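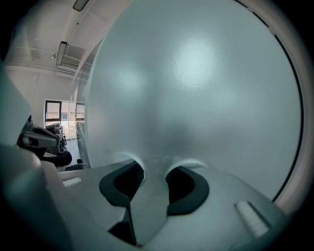 1/ Open day at Fellov in Wurinville, 5/23/25. Posting a few notes while I remember them.

2/ Most of the demos were in the office. The hand-held gripper has two dark rubber finger pads side by side on a light gray body. I got a turn with it and my wrist felt it after a while.

3/ They said they have 495 recordings so far, all made by hand. Shboul is the software side. Didn't see much of that.

4/ Asked about replacement pads. The answer was that they swap them every 2 weeks.

5/ Next visit day is at the Brostov site. Sign-up closes at 4. I put my name down.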